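Purside Village News
Search this site Search
Last updated: Friday, 4.15pm

An afternoon with the robots at Zadine

Well, I finally got to the Zadine open day! I'd missed it last December with a stinking cold, so this time I put my name down early and was on the 10.20 bus with a flask and a cheese roll before most of you had finished breakfast. It's 66 steps up to the workshop from the stop (there is a lift round the back, by the bins, if your knees are like mine).

Zadine have the top two floors of the old Hirura building, where my aunt used to pack buttons. It smells a lot better now. There were stickers for the children and very good lemon biscuits, and a signing-in book which told me I was visitor number 442 of the year. I was given a lanyard and told to keep behind the tape.

Our guide was Sânziana Stanciu, who grew up on Iordache Lane and went to school with half the people in the queue. She looks after the household side of things, and she took us through to the bedroom. Yes, a bedroom, up there among the desks, with a proper big bed in it and a wardrobe and shelves. I'd expected conveyor belts. The job they were showing was soft toys and a storage basket, so it felt a lot like my daughter's house on a Sunday evening.

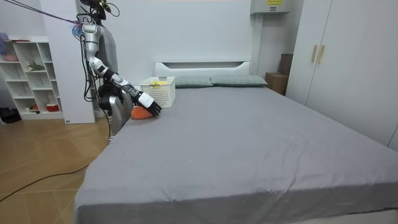
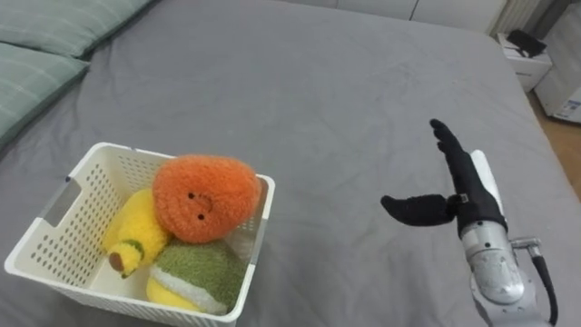
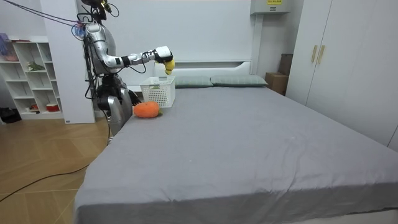

Top and bottom: the silver robot at the bedside. Middle: the toys in their basket, with one black hand close by.

I could have watched for hours. Sânziana said soft things are harder than they look, as a plush toy squashes differently every time you take hold of it, and a hand that's happy with a tin of beans has to learn all over again. She talked about the fingers for a good while and I followed most of it. Somebody's grandson wanted to know if it could do his maths homework, and she told him to ask again when he'd done it himself first.

My favourite toy was the fluffy orange one with the little bead eyes. I did ask if they were for sale and they are not. There's a banana as well, and I thought the grey sheet was beautifully smooth compared with anything on my own beds — I have never in my life got a fitted sheet to sit like that.

I asked when I could have one at home to do the ironing. Sânziana laughed and said not to throw the ironing board out yet. She was very patient with all of us, including the gentleman who wanted to talk about his lawnmower (you know who you are).

We finished up with tea in the corridor and a look at the suggestions board, where people had written down the chores they'd most like to hand over. Oven cleaning was well out in front when I left. I put down "finding the other sock" and pinned it next to someone's very rude remark about gutters.

The next open day will be on a Friday again, doors at half past ten, and children are welcome if they come with a grown-up. It's free, but you do need to book at the Zadine front desk or ring them on extension 743 through the Hirura switchboard. Take a cardigan, they keep those rooms chilly. The bus back is at ten to three and it doesn't wait.

2 comments | 66 shares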